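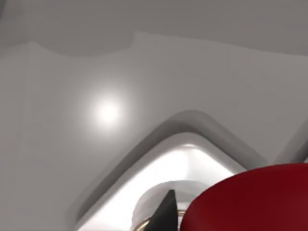

3.2 Picking the creek sites

I wanted creeks that young flounder could reach at low tide, and that ruled out more of the map than I expected. Going by the old charts, the Tastlow estuary has plenty of side channels. Once I got out there in July with a paddle and a weighted line, many of them were just mud with a trickle down the middle. I kept the ones that still held knee-deep water at the bottom of the tide and dropped the rest, including a very pretty one behind Pruvost Landing that I had already written into the grant proposal.

That left 40 stations. Each one got a short beam trawl tow, a sediment grab, and a reading for salinity and temperature near the bottom. Nilmini Seneviratne and I did all the tows ourselves from the same skiff, so at least the bad habits stayed the same from station to station. We towed against the current wherever we could. At two stations near the Jaleck bridge the current was too strong for that, and we towed across it and marked those rows in the data sheet.

I also started out with a shaded depth map of the lower estuary, and I'd go easy on that kind of map if I did this again. Shading is so easy to overread. The broad surface in Figure 2, a computer rendering, is just soft changes of light gray with no texture at all, and my eye still wants to turn them into slopes. For the final site list I went back to the plain soundings – slower, but I trusted them more.

3.3 What we counted as a young flounder

We measured every flatfish in the net, 273 in all, before letting them go over the side. Anything shorter than my index finger went into the young-of-the-year group on deck, and I checked those calls later against the written lengths. (Yes, I measured the finger.) A few fish sat right on the line. I left them in the older group, so the nursery numbers in the next section lean a little low if anything.

Sediment was the other headache. I sorted the grabs by feel first, into mud, muddy sand, and clean sand, then ran them through sieves back at the lab. The hand calls and the sieves disagreed mostly in the middle class, and I used the sieve results throughout. Shell was picked out and weighed by itself, since a creek bed with a lot of broken oyster in it fishes very differently from one without. The grabs from the Adex side channel had so much shell that the jaws wouldn't close, and we had to repeat them on the next tide.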